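The night the arm stopped 19 times

Filed under: Robots, Things That Broke
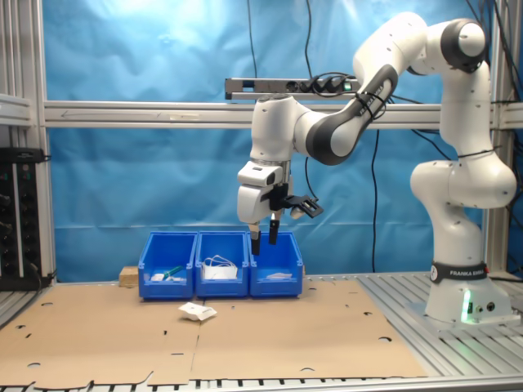

So I've been chasing a fault for most of September and I finally have it cornered! Long post, sorry, but this one was fun.

The job is sorting small stuff into bins. Pick it up off the cardboard, carry it over, let go, repeat. I'd set up a run of 300 picks to finish overnight, using the Durneo scheduler and my own grasp code (the repo is called Promolo, don't ask), and I went to bed feeling great about it. In the morning the log had 19 protective stops in it. Nineteen! The run before that had two.

My first guess was the grasp code, of course. Soft things are horrible to pick up. Anything crumpled changes shape as soon as the fingers close, and I've had the tips push down too hard on the table more than once. I spent two evenings lowering the approach speed and got exactly the same stops.

Then I plotted where the arm was each time it quit, which I should have done first. Every single stop came on the way back from the far bin, with the wrist turned nearly as far as I let it go. None of them were during a grasp. The cable to the wrist was too short on that side! It pulled tight at the end of the turn, the arm felt a force it didn't expect, and it did what it's supposed to do and stopped.

I love that it stopped, by the way. My old Poulain arm would have kept going and ripped the connector out.

The fix was more slack, a couple of new cable ties and a tighter limit on that last joint. I also moved my e-stop button closer to the chair, after noticing how far I had to lean for it when I was testing by hand.

Full run again last night: 300 picks, 2 stops, both on fabric. Those two I'm happy to blame on my code. I'm bringing the plots to the Flirkstead meetup if anyone wants to see them.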